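Bottle club, week whatever we're on now

27/05/2026

I've been meaning to write up our sorting project since March, and since the Bivthorpe student showcase is coming up fast, tonight is the night. Pour yourself something, because I get carried away about this stuff!

Quick recap for anyone new: our club at Brundulgate signed up for the teleop-to-policy track, where you drive the arms by hand to collect demonstrations, train on those, and then let the thing run by itself. Our task is called Fludotton (long story, it was a typo in the sign-up form and we loved it too much to fix). Two arms, a few plastic bottles, one bin. Put the bottles in the bin. My mom asked why that takes a whole semester, and I talked at her for most of dinner.

The short version is that bottles are horrible and wonderful. Clear plastic barely shows up on camera, and it squishes, so a grip that looks fine can slide right off the neck. Small ones roll. Big ones with a label are so much easier that we got cocky in the first month and trained on almost nothing else. Big mistake, and we paid for it with a policy that would happily ignore anything without a label on it.
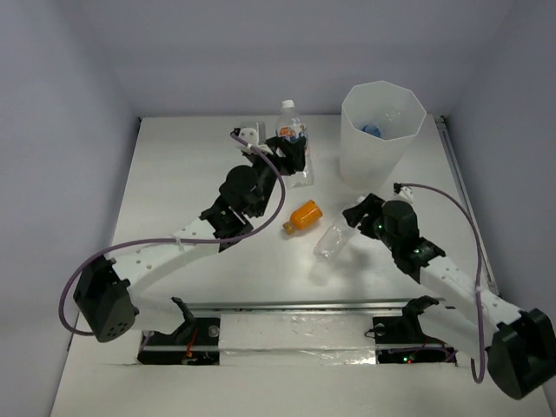
So we started over with a proper mix. Our goal was 400 demonstrations, and we hit 200 before spring break, which felt amazing. I did a lot of the driving and my shoulders have opinions about that. You do get better, though! My early runs are all wobble and second guesses, and now I can keep both arms going together without my brain melting.

The other fun part has been deciding which arm goes for what. We wrote a rule (closest arm wins) and then kept breaking it, because people don't really think that way when they're driving. In the end we let everyone pick by feel and the training went better. I'd love to know why. If you have a theory, the comments are open.

Next up is the Lozano round, where you get 90 seconds per table and the judges lay out the bottles. I still need to redo our poster, and I owe the club snacks.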